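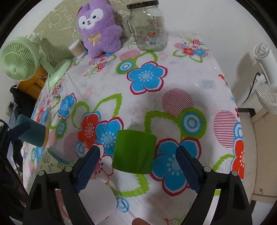

Jaws open, approaching the green cup

Pad slip and jaw zero drift on a hand-held gripper pair

Flumine Community Help > Grippers and End Tools > Setup and Maintenance

Posted by Oratile Sibiya
February 6, 2018

Our department maintains two Rurow hand-held grippers, used as a pair at one tabletop station. Both have the two-finger jaw with the dark blue textured pads. The station is used for short pick-and-place tasks with light household items, mainly cups, small jars and soft toys, and the jaw opening is logged throughout each task.

Two faults have appeared on the first gripper. The second is not affected.

The first fault is slip. Cups with a smooth wall turn in the jaws when they are lifted. Operators have responded by squeezing harder, and the thin-walled cups are being deformed. Soft items are held without difficulty.

The second fault concerns the logged opening. With the jaws fully closed and nothing between them, the reading should be 0. After a morning of work it stands at 2 mm, and it does not return until the unit is restarted. The counter on this gripper shows 1,631 closing cycles since the pads were last changed.

The pads have been wiped with a dry cloth at the end of each session. The screws near the base of the fingers have not been touched, as the guide supplied with the unit gives no instruction on them. I should be grateful for advice on three matters: whether the pads ought to be replaced at this count, whether the two faults are likely to be related, and whether the zero may be reset by the operator without returning the unit to the workshop.

Posted by Urmila Bhatt
Marked as accepted

The two faults are very probably related, and the unit need not be returned at this stage. Our own station has used the same type of finger for several years, and the procedure below is the one in our maintenance folder.

Textured pads lose their grip on smooth surfaces well before they look worn. Dry wiping moves skin oil and dust into the texture and leaves it there. Once an operator begins to squeeze harder, the load passes into the finger joints, the screws ease slightly, and the closed position moves. The zero is then wrong by a small amount that grows during the session.

Please proceed in this order. Resetting the zero first will hide the looseness for a day or so and it will then return.

1. Switch the gripper off and disconnect the cable at the recording end.

2. Wash the pads with a soft brush, lukewarm water and one drop of dish soap. Keep water away from the black housing. Pat dry with a lint-free cloth and leave the jaws open for 40 minutes.

3. Flex each finger gently from side to side. Any movement at the joint indicates a loose screw. Tighten both screws on the joint a little at a time, alternating between them, and stop when the play is gone. They should not be forced.

4. Inspect the pad edges under a lamp. A lifted corner means the pad is to be replaced, whatever the counter shows. We otherwise replace at 700 cycles where the work is mostly smooth plastic, so the pads on your first gripper are overdue in any case. Replace both pads on a gripper together.

5. Route the cable so that it hangs clear of the jaws and of the table edge. A cable that pulls on the top of the gripper tilts the wrist, and the operator corrects for this without noticing. A single loose loop down the outer side of the unit is sufficient.

6. Lay the tablecloth flat before the check. A cup standing on a fold leans, one pad meets it before the other, and the result resembles slip. Any fan near the table should be switched off during the check, as an empty cup is easily moved by air.

The last step is a trial at the table with both grippers in hand. One gripper works on a cup in the middle of the table while the other approaches a soft item at the side, and the two are then exchanged.

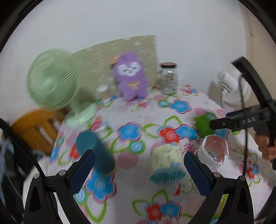

Resetting the zero

Reconnect the cable and switch on with the jaws open. Close the jaws with light pressure only, hold them still, and press the reset until the reading shows 0. Open and close several times and confirm that the reading returns to 0 on each occasion. If it does not, repeat step 3 before resetting again.

Enter the reset in the station log together with the cycle count. In our experience a gripper that requires a second reset within the same week has a worn joint, and that is a matter for the workshop.

Posted by Cenov

Same problem in December. New pads fixed it. We did not reset anything.

Posted by Nel

I would add one caution to the accepted reply. Alcohol wipes should not be used on the textured pads. We used them for a period and the surface became hard and shiny, after which no amount of washing restored it. Soap and water is correct.

I do not fully agree with step 4 as to the count. Pads used chiefly on soft toys and cloth last considerably longer with us, and we judge them by a lift test with a smooth, empty cup. If the cup turns in the jaws at light pressure, the pads are changed.

Posted by Oratile Sibiya

Thank you. One screw on the first gripper was loose. The pads have been washed and a replacement set is on order. I shall reset the zero once the new pads have been fitted and will report the reading in this thread.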